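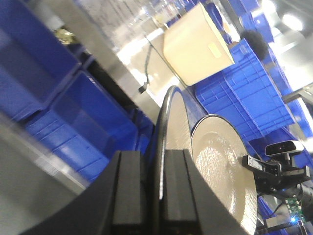 Two plates, both with dark rims.

**1/** OK, catfish thread! Saturday, August 24, 2024 was the kayak catfish night on Gostetel Reservoir and I've been talking about it to anyone who stands still, so now it's your turn.

**2/** If you've never fished Gostetel: 371 acres, stained water, an old creek channel that wanders up the middle and then bends hard toward the dam. Most people come for crappie in spring and forget it exists by July. Their loss, the channel cats in there are chunky.

**3/** Format was dead simple. 11 kayaks, lines in at 7 p.m., lines out at 1 a.m. Your three longest channel cats, measured on a board, photographed, released, added up in inches. Everything goes into Plurkex on your phone and the standings update when you get a signal (which on the north arm is basically never, so you sit there in the dark guessing).

**4/** I drew a late launch spot and figured all the good water would be gone. So I paddled the opposite way from everybody, up toward the Himby Road culvert, and dropped anchor where the bottom goes from mud to gravel. First bite came before I had my second rod in the holder!!

**5/** That fish went 19 inches and fought like it was late for work. Cut bluegill on a circle hook, a short leader and a slip sinker just heavy enough to hold. I'd brought a tub of punch bait too and never opened it.
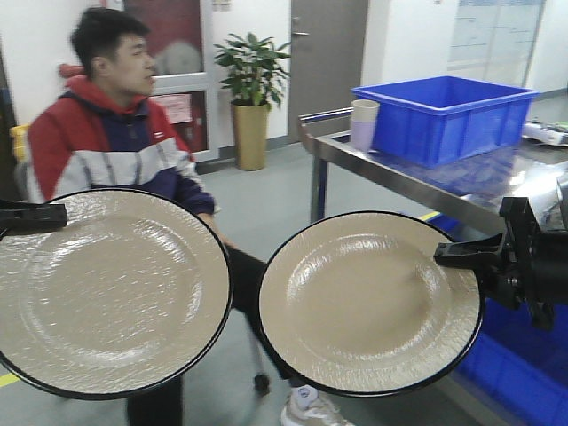 **6/** Then nothing until full dark. I mean nothing, not a tap. I moved twice, and the second move was a mistake because the wind swung my bow around and I spent a good while untangling an anchor line by headlamp while something enormous rolled behind me. I said some words.

**7/** Meanwhile Hiếu La was a few hundred yards down in his beat-up green sit-on-top, the one he calls Lò, and every so often I'd hear his drag go. You know that sound carries on flat water. It carried all night.

**8/** He told me at the ramp what he'd been doing and I love it because it's so patient. He set up on the outside of the creek bend, up shallow on the lip, and put his baits at the top of the drop. The fish slid up to feed after dark and he just waited for them. One anchor spot for six hours!

**9/** His three: 24, 23 and 22. That's 69 inches of catfish and it won the night. Tài Lục was second with 67, and he led until past midnight, when Hiếu swapped out a 20 for that 24. Two inches over a whole night of fishing, can you imagine checking your phone and seeing that.

**10/** Tài was so gracious about it. He'd been drifting the flats by the dam with a sock out to slow him down, covering water, the total opposite approach, and it very nearly worked. I want to try his drift next time, especially if we get a steady south breeze.

**11/** Me? I finished fifth, and I'm thrilled. My last fish ate on the gravel spot I'd left, after I finally swallowed my pride and paddled back. 21 and a half inches, fat, healthy, gone with one kick that soaked my measuring board and my face.

**12/** Stuff I'm changing: brighter stern light, a proper anchor trolley, and glow tape on the measuring board so I'm not hunting for the numbers with a wiggling fish in one hand. Also a real sandwich. Crackers were a poor plan for a six-hour event.

**13/** Stuff I'm keeping: circle hooks forever. Every fish I landed was pinned in the corner of the mouth and off in seconds. When the rod loads up, leave it alone and just start reeling. Swinging on them is how I lost fish all last summer.

**14/** Got this one in my messages a few times so I'll put it here. 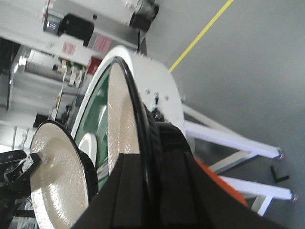 Can you fish one of these if you've never kayaked at night?

I'd go out with a friend on a calm evening first and stay through sunset, so you learn how different the lake feels once the shoreline disappears. Wear the life jacket the whole time, run a white light people can see from every side, and keep your first anchor spot close to the ramp.

**15/** Next one is in September, same lake, same rules, probably cooler water and a better bite early. I'm already cutting bait in my head. If you see somebody parked on the outside of that creek bend before lines in, it might be me, and I apologize in advance to Hiếu.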